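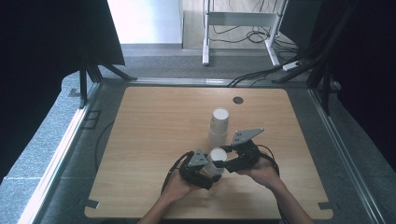 Nisha Thakur, Course Instructor, Food Service Operations

Courses > Front Counter > Handout 9: Nesting Paper Cups

Cups are stored upside down, base up, in nested stacks. The rim of each cup rests on the wall of the one beneath it. Two nested cups are enough for practice.

Procedure
Hold the cup by its side wall, base up. Center it over the stack. A slight tilt is acceptable on approach but must be corrected before the rim passes the base below. Lower until it seats. Do not press.

Faults
Crushed wall: grip too tight.
Leaning stack: cup seated at an angle. Lift off and repeat.

Read the Cluton storage sheet before the June practical.

184 views | 0 comments
Contact: Clastora Training | Back to top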